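Tultier project: progress report to the Rivera fund
Reporting period ending October
Prepared by Hortensia Ayala for Jeanine Hermans

Work this period

The work plan for this period had two parts: move door-opening demonstrations from the full arm to the hand-held gripper, and find out if a policy trained on those demonstrations copes with changes in what surrounds the door. The first part is done. The second is partly done and will carry over.

We recorded 50 demonstrations with the hand-held gripper. Each starts with the fingers open and facing the door panel, and ends when the panel has swung past the mark on the table. Two people did the recording, so that the policy would not learn one person's way of reaching. Jeanine asked in her last letter if the operators needed much training. They did not. Both were making usable recordings by Tuesday afternoon of the first week.

The door is a small panel set up on a table inside a black cloth enclosure. Between recordings we change the stickers on the panel, the letters on the cloth behind it and the objects standing nearby. The handle stays the same colour and shape for now.
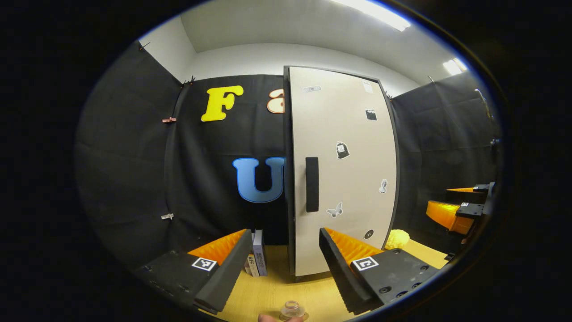
Gripper view of the door panel, with letters on the backdrop and two books to the left of the door.

Results

We trained two versions of the policy. Prosto saw only recordings with a plain panel and a cleared table. Cledetti saw the recordings with stickers, letters and objects. We then ran both on layouts that neither had seen.

Cledetti opened the door in 19 of its test runs and Prosto in far fewer. Most of Prosto's failures came at the reach, where the fingers closed beside the handle. Cledetti's failures were mainly late in the pull, when the fingers slid off before the panel was fully open. We take this to mean that the varied recordings help with finding the handle but do little for holding on to it.

Problems

The square markers on the fingers are sometimes lost by the tracker when the gripper turns sharply. We threw out the affected recordings and did them again, which used up time set aside for the second handle.

The cloth walls also sag over the day and have to be clipped back up each morning. This has not affected the results so far as we can tell.

Next period

We will record with a second handle mounted crosswise, and add slower pulls to the training set. Spending is within the approved budget and we are not asking for any changes to it. The recordings and test logs are on the shared drive under Tultier.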